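Why I am still for slow robots

In our shared workshop at Lindside, people often ask when the robot will fold by itself. I think it is the wrong question for a home build. We spent 272 evenings on motors before Thodoris Rallis said that we had never really watched a hand fold anything. He was right, and I was a little ashamed.

Since September we teach by doing. One person sits down with two hand-held grippers and some cloth, and works until tired. It is dull – my back can confirm it. But I trust a machine more when its makers have done the boring job themselves, and I would like the bigger workshops to try it too. 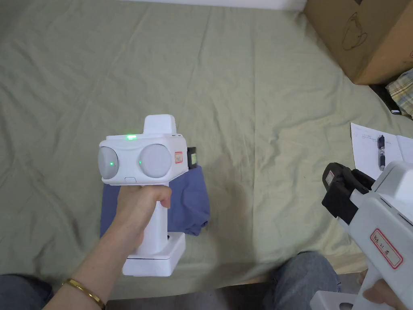 Both grippers in use, with the navy cloth on the sheet. Drosthorpe build.

Pthe motors can wait until winter.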